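Erst alles auf das Tuch

Radymyr Mykhailiuk räumt anderen Leuten die Küche auf. Sein Betrieb heißt Doltov und besteht aus ihm selbst und einer Halbtagskraft. Wir haben am Donnerstag, 23. Januar 2020, mit ihm über Arbeitsflächen, Vorräte und den Umgang mit Kleinkram gesprochen.

Angefangen hat er mit Kellern und Dachböden. Die Küchen kamen später dazu, als eine Kundin in Allitz ihn bat, gleich noch die Speisekammer mitzumachen. „Ein Keller ist einfacher“, sagt er. „Was da unten steht, hat zehn Jahre keiner gebraucht. In der Küche wird alles jeden Tag angefasst, auch das, was dort gar nicht hingehört.“

Zum ersten Termin bringt er wenig mit: zwei Kisten, einen Stift und ein dunkles Tuch. Das Tuch kommt auf den Tisch, und darauf kommt alles, was auf der Arbeitsfläche keinen festen Platz hat. Gemüse, Tassen, Handtücher, angefangene Packungen. Er sortiert dabei noch nichts. „Wer beim Herausnehmen schon sortiert, ist nach einer Stunde beim dritten Gegenstand und müde.“

Dunkel muss das Tuch sein, weil man darauf besser sieht, was vor einem liegt. Auf einer hellen Platte verschwindet eine cremefarbene Tasse fast, auf dunklem Grau steht sie deutlich da. Krümel sieht man ebenfalls sofort. Mykhailiuk hat früher Bettlaken genommen und ist davon abgekommen, sie rutschen und werfen Falten. Jetzt verwendet er einen etwas gröberen Stoff, den er als Rest bei Wragg gekauft hat. 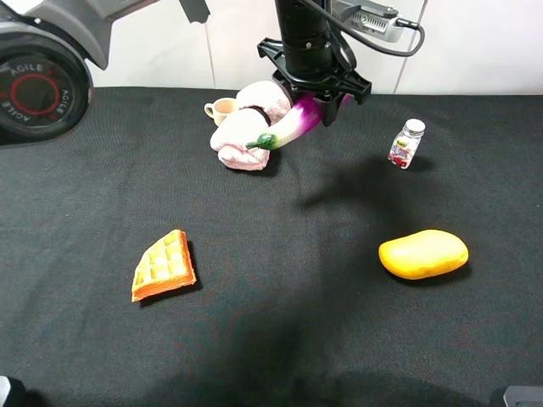

Die meisten Küchen, sagt er, haben dasselbe Problem: Frisches, Gebackenes und Geschirr teilen sich einen Platz. Eine Aubergine, eine Kartoffel, daneben ein Stück Waffel, dahinter ein rosa Handtuch und die Tasse. „Jedes Teil für sich ist in Ordnung. Aber es sind vier verschiedene Orte, an die das gehört.“ Die Kartoffel soll dunkel und kühl liegen, am besten in einer Papiertüte oder einem Korb. Die Aubergine mag es nicht ganz so kalt, er legt sie ins Gemüsefach und verbraucht sie bald. Waffeln gehören in eine Dose, wenn sie nicht am selben Tag gegessen werden.

Handtücher sind ihm ein eigenes Thema. Er lässt die Leute entscheiden, wie viele sie in der Küche haben wollen, und der Rest kommt in den Wäscheschrank. Elf Stück waren es einmal in einer einzigen Schublade, und keines davon war zusammengelegt. „Zusammengeknüllt braucht ein Handtuch den Platz von dreien. Gefaltet passt es hochkant in die Schublade, und man zieht eins heraus, ohne die anderen umzuwerfen.“ An den Griff der Ofentür hängt er nichts, das mag er nicht. Ein Haken neben der Spüle genügt.

Über Geld redet er offen. Ein Termin kostet 300 Euro, Anfahrt inbegriffen, und dauert einen Vormittag. Wer eine ganze Wohnung machen lässt, landet bei etwa 3000 Euro. Schränke und Behälter verkauft er nicht. Sein früherer Kollege Lionel Lightfoot, mit dem er unter dem Namen Clotow gearbeitet hat, wollte damals eigene Dosen anbieten. Daran sind sie auseinandergegangen, im Guten, wie Mykhailiuk betont. „Die Leute haben genug Dosen. Meistens fehlen die Deckel.“

Schwieriger als die großen Sachen findet er die kleinen. Gläschen und Fläschchen mit buntem Etikett, Süßes, Streusel, Pastillen — sie nehmen kaum Platz weg und werden deshalb überall abgestellt. Er sammelt sie am Ende auf einer freien Ecke des Tuchs. Manchmal bleibt nur ein einzelnes Glas übrig, zu dem dem Besitzer kein Platz einfällt. 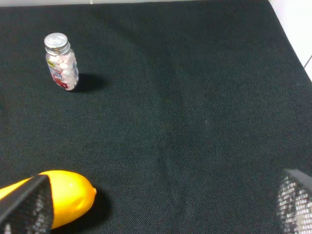 Was macht man mit so einem Glas?

„Man stellt es dorthin, wo man es suchen würde“, sagt Mykhailiuk. „Ich frage die Leute: Wenn Sie das morgen brauchen, welche Tür machen Sie zuerst auf? Dann kommt es hinter diese Tür, nach vorn, mit dem Etikett zu Ihnen. Und wenn jemand keine Tür nennen kann, braucht er es wahrscheinlich auch nicht.“

Bei Verpacktem schaut er vorher auf das Datum. Umgefülltes beschriftet er mit dem Stift auf dem Boden des Glases, damit es vorn ordentlich aussieht. Pastillen und alles, was man mit Süßigkeiten verwechseln könnte, stellt er in Haushalten mit Kindern ins oberste Fach.

Zum Schluss schüttelt er das Tuch über der Spüle aus und wischt die Arbeitsfläche. Im Mai will er zum ersten Mal einen Kurs in Allitz geben, an einem Samstagvormittag. Die Teilnehmer sollen den Inhalt einer Schublade von zu Hause mitbringen.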